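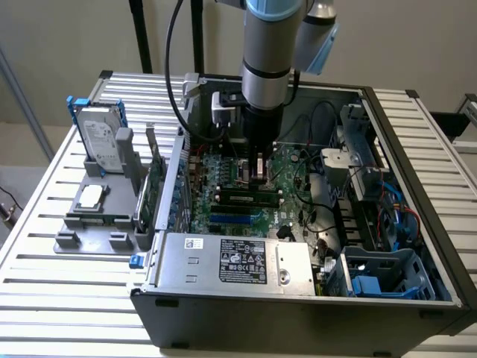

Memory Modules Are Next for the Teardown Cell

The Surkcombe lab has started the second stage of its desktop teardown project. The goal is a system that can take apart retired office computers and sort the parts for reuse. It learns from recorded examples, so most of the work this fall is recording them.

Each example is one short task done from start to finish, with an operator guiding the arm by hand controller. The log keeps the joint positions, the gripper opening and the camera video. Since June the team has logged 1,879 usable examples. The target for the first training set is 4,000.

The first stage dealt with parts that come out of the case easily and go into a fixture beside it. The gray fixture on the slotted table was 3D-printed in house and has places for a hard drive standing on end and an expansion card. Lawal Etim, who runs the cell, redrew it 6 times before the drives stopped leaning.

Memory is harder. The modules sit close together, and the gripper fingers have to come straight down to get hold of one without catching its neighbor. Cables between the board and the drive cage also lie differently from one case to the next. Operators have been asked to leave them as they find them, so that the examples cover what the arm will meet later.

Failed grasps are being kept as well. Tzu-hsuan Choi is labeling those separately, with a note of where the attempt went wrong. Sessions are limited to 12 examples before the operator takes a break, after a review in June found that recordings made late in long sessions were slower and less steady.

The cases come from Dolix, which collects old equipment from area offices. Anyone who would like to train as an operator should write to Lawal by Wednesday, October 3, 2018. No robot experience is needed.

Related items
Dolix extends equipment collection agreement
Igwe workshop: labeling failed grasps
Skilard controller update for operators
New storage shelves at Surkcombe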